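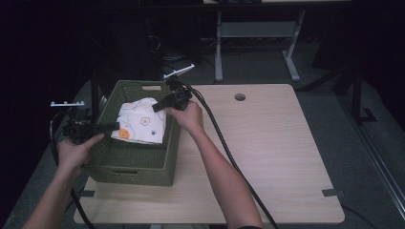

**pelivia_north** wrote:

I don't agree with the first answer. If the cat scratches the carrier door for the whole drive, more treats will not help. Ours did this for two years. What helped was leaving the carrier open in the living room, with the top part removed, and not touching it.

---

**mossyclaw** — 1443 posts

I wrote the first answer, so let me explain it better. English is my third language and maybe I was too short. I did not mean treats during the drive. I meant treats at home, with the door open, then with the door closed for eight seconds, then open again. In the car my cats do not eat anything.

---

**kauppinen_fan**

Which carrier do you both use? I have the Kauppinen with the top door and I am thinking about changing to the Catness soft one. The vet is 93 km from us, so comfort is important.

---

**pelivia_north**

Catness, the medium size. It is light, but the zipper is weak. My cat opened it from inside in March. For 93 km I would keep the hard one.

---

**mossyclaw** — 1443 posts

Same opinion about the zipper. Please also put the seat belt around the carrier, not only through the handle.

---

**tworedbowls**

I have to disagree with both of you about the hard carrier. My old female was terrified of the noise it makes when the door closes. In the soft one she sleeps. Every cat is different, and I clip the two zippers together with a small key ring.

Has somebody tried the Cedum spray? My vet recommends it but the price is high.

---

**mossyclaw** — 1443 posts

I tried Cedum with three cats. One became calmer, two did not change. You must spray it before the cat goes in and wait until the smell of alcohol is gone — the label says this, but in very small letters.

---

**kauppinen_fan**

Thank you all. I will keep the Kauppinen for now and leave it open in the bedroom. The appointment is in September, so we have some weeks to practice. Should I feed her in the morning before we go?

---

**pelivia_north**

Ask your vet first. Mine says a small meal, early.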